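Jolanta Ostrowski makes her sour rye soup in a bucket. The bucket is food grade and lives under the counter at the back of her shop in Pruvumbridge, with a plate on top of the liquid and a brick wrapped in foil on top of the plate. In December she fills it twice a week. The rest of the year once is enough.

The soup is żurek, and it starts with rye flour, warm water, garlic, bay leaf and allspice berries. After four or five days the mixture turns sharp and a little funky, and that liquid is what gives the soup its taste. Ostrowski learned it from her aunt, who kept hers in a stone crock beside the stove and never wrote anything down.

"She said it was ready when it smelled ready," Ostrowski says. "I was nine. Everything smelled bad to me."

Her shop, Głowacki, is named after the family who owned it before her. It has 4 tables and a counter, and most of the trade is takeout. On a cold day people start coming in at 11:30, and the soup is usually gone by two. She sells it in one size, with a boiled egg cut in half, a few slices of white sausage and a piece of bread. There is a spoon of horseradish on the side for those who want it.
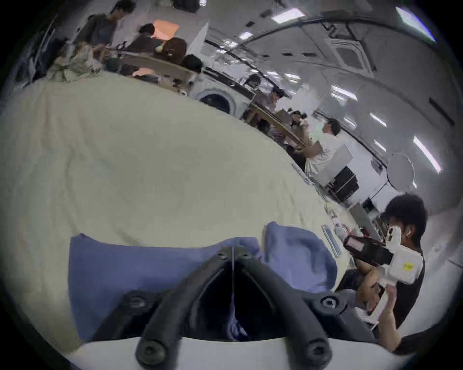
The starter is the part that home cooks get wrong, and the usual mistake is heat. A jar on top of a radiator will ferment fast and taste flat. Ostrowski keeps hers at the temperature of the room and covers it with cloth so it can breathe. Any clean cloth will do. A crumpled blue one like the one lying on the cream-white sheet would be fine, provided it has been washed without fabric softener, which she says she can taste. She stirs once a day with a wooden spoon, and if a gray film shows up on top she skims it. If the film is pink or fuzzy, the whole batch goes out.

She strains the liquid but keeps the last inch of sludge at the bottom. That goes into the next batch and cuts a day off the wait.

The broth is a separate job. Ostrowski uses smoked pork ribs, an onion burned black on one side, carrots, celery root and a handful of dried mushrooms that have soaked overnight. It simmers for three hours. The sausage is poached in it near the end and taken out before it splits. Only then does the sour rye go in, a ladle at a time, with somebody tasting as it goes.

That somebody is often Sosina Tsegaye, who has cooked at Głowacki for six years. Tsegaye grew up eating injera, and the sour rye made sense to her right away. She likes the soup more acidic than Ostrowski does. They have settled on a point in between, though regulars claim they can tell who was at the stove.

"Mine has more bite," Tsegaye says. "Jolanta's is rounder. I put marjoram in at the end and she puts it in twice."
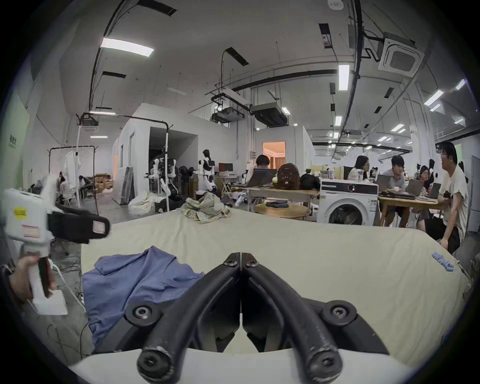 Both of them strain the starter by hand, and the choice of fabric comes up more than you would expect. Cheesecloth is too open and lets the grit through. Tsegaye likes an old pillowcase, cut down and boiled. Ostrowski prefers a piece of plain cream cotton, close in color to the sheet spread across the table, and she won't use anything patterned. Beige-green plaid like the piece crumpled near the middle may look nice around a loaf of bread, but she wants to see what has been left behind on the cloth, and a pale one shows it best.

The flour comes from Drirness, a small mill run by Bahman Heydari two hours north of town. He grinds whole rye on stone and sifts out very little. Głowacki took 445 pounds of it last winter, which makes the shop a modest customer by his standards. Most of his rye goes to bakeries.

Heydari had never tasted żurek until Ostrowski sent him home with a quart. He has since tried making it himself, with mixed results. His first jar was left too long and could have stripped paint. The second was good enough to serve to his in-laws.

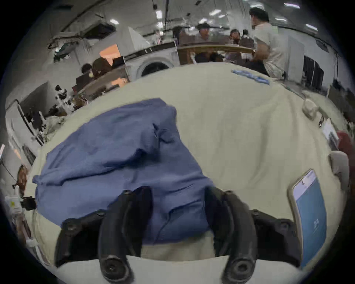
His advice on flour is simple. Buy it whole, buy it fresh, and keep it in the freezer if you don't bake much. Old rye turns bitter, and no amount of sausage will hide that. Light rye from the supermarket will ferment, but slowly, and the soup comes out thin.

Thickness is a matter of taste anyway. Ostrowski stirs in a little cream, tempered first with hot broth so it doesn't curdle. Tsegaye leaves it out when she eats it herself, and adds a boiled potato – mashed against the side of the bowl – to give it some body.

Głowacki sells the strained starter in jars of 700 milliliters, enough for a pot that feeds six. It keeps for two weeks in the refrigerator. Shake it before pouring, and bring the jar back for the deposit.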